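Last updated: March

Tasdale Skin Clinic Opens New Room for Scar and Pigment Treatments

TASDALE – The Tasdale Skin Clinic has opened a second treatment room and will now offer microneedling and light chemical peels to patients who wish to improve the look of acne scars, sun spots and uneven skin tone. Appointments are available from Monday to Saturday, and the clinic will also open on the first Sunday of each month for patients who cannot come during the week.

Until now the clinic had only one room, and many patients had to wait several weeks for a first visit. With the second room, the clinic expects to receive up to 800 more visits per year. The building work was paid by the clinic and by its supplier, Sillex, which also delivered the new treatment chair and the lamps.

"Many people come to us after they have tried creams for years," said Beverley Nepia, director of the clinic. "They do not want surgery and they do not want to stay at home for two weeks. For these patients we can now offer something in between, and we can do it in our own building."

Microneedling uses very fine needles to make small points in the upper skin. The skin answers by making new collagen, and with time the scars may look softer. A session takes less than one hour, and a numbing cream is put on the skin before the start. Most patients have redness for one or two days. The clinic recommends three sessions with four weeks between them, but the number depends on the skin and on the age of the scars. 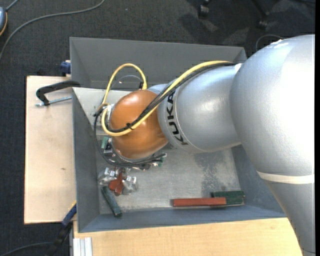

The peels offered by the clinic are made under the name Lencho, in three strengths. The mildest one is suitable for a first visit and needs almost no rest at home. The strongest one is given only after a skin test, and the patient must avoid direct sun for 10 days after it. At the clinic all treatments are done by hand by trained nurses, under the control of a doctor.

Before any treatment, each patient has a talk with a nurse about medicines, allergies and earlier skin problems. Women who are pregnant and persons with active acne or an open wound are asked to wait. Patients with darker skin are welcome, and the nurse will explain which strength of peel is suitable and how to lower the risk of dark marks.

"We prefer to say no to a patient than to give a treatment which is not right for this skin," said Nepia.

During the opening month, the first talk is free of charge. The clinic has also printed 3000 copies of a short guide on sun protection after skin treatments, and 1000 of them will be given to pharmacies in the area. The guide can be taken at the front desk without an appointment.

Appointments can be made by telephone or at the front desk of the Tasdale Skin Clinic.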